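Forum > Service Days > Apprentices and Training Entries > Reunions

Forum Entries Gallery Members Search Log in

December reunion: one dinner or two?

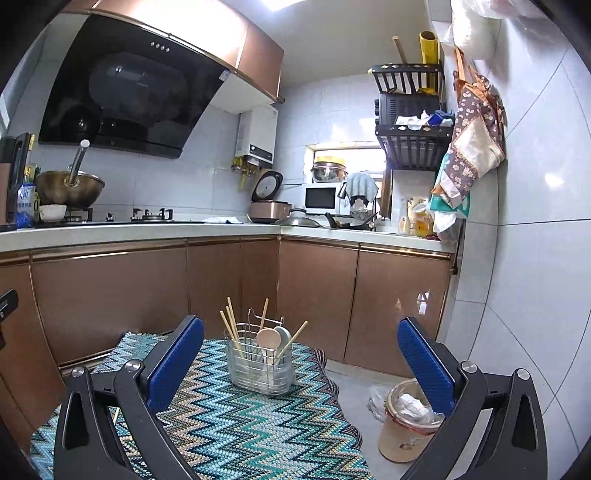 Opening post

Brunesov
Posts: 308

Good evening to all. I have been asked to collect opinions before we pay the deposit for the December reunion. As many of you know, I served on the other side as an exchange trainee and English is my second language, so please forgive me if something sounds too direct.

The hotel offers us the big room for 90 persons on the Saturday. The deposit is £3000 and we have £3197 in the reunion account. My question is if we want one dinner for all the Entries together, as last time, or two smaller dinners, supply clerks on Friday and medical trades on Saturday.

I am for one dinner. We ate in the same mess and we marched on the same square, so I do not see why we should sit apart now.

Druka
Posts: 41

I am for two. Last time I sat the whole evening beside people from a much later Entry. They were very pleasant, but I did not know one of them, and the three men from my own hut were at the far end near the band. I drove five hours for that.

Zein

Druka, that is a problem with the seating plan. If we sit by Entry and by hut, it is solved with one dinner.

Also please look at the money. If we pay the deposit there is £197 left, and we still have to print the menus and pay the piper. Two evenings means two pipers.

Druka

It means the same piper two times. But I take the point about the seating. Who makes the plan? Last time the list was by alphabet.

Brunesov

The alphabet was my decision and I accept the blame. I thought it would help people to meet each other. This time I can ask each man to write his Entry number and hut on the booking form.

Clurkik
Posts: 12

I trained as a clerk, one year after most of you. May I ask about wives and husbands? At the last dinner the speeches went on until nearly midnight and my wife said she would not come again. If there is a short dinner on Friday without speeches, we would both come to that one and I would come alone on Saturday.

Zein

The speeches were too long, I agree. Two speakers, five minutes each, and the toast. I would write it on the menu so that they see it.

Druka

Five minutes is too short for the old instructors. Some of them will not be able to travel another year. I would give them as long as they like and cut the raffle.

Zein

The raffle paid for the wreath. I do not want to cut it.

Brunesov

Then the raffle stays, please. For Clurkik: I asked the hotel, and on Friday we can have the bar side of the restaurant without a deposit. Each person orders and pays his own meal. There would be no speeches and no blazers - only those who want to come.

Clurkik

That suits us very well, thank you. Put down two for Friday.

Druka

If Friday is open and Saturday is seated by hut, I can live with one dinner. I still think the medical trades should have their own table for the photograph.

Brunesov

They can have it. I will leave this thread open until Sun 18 July and then I answer the hotel. Please write your Entry, hut and number of guests, also if you have already told me by telephone, as my notes are not in good order.

Zein

Supply, hut four, one guest. No fish for me.

Contact the moderators | Copyright of posts remains with their authors | Back to top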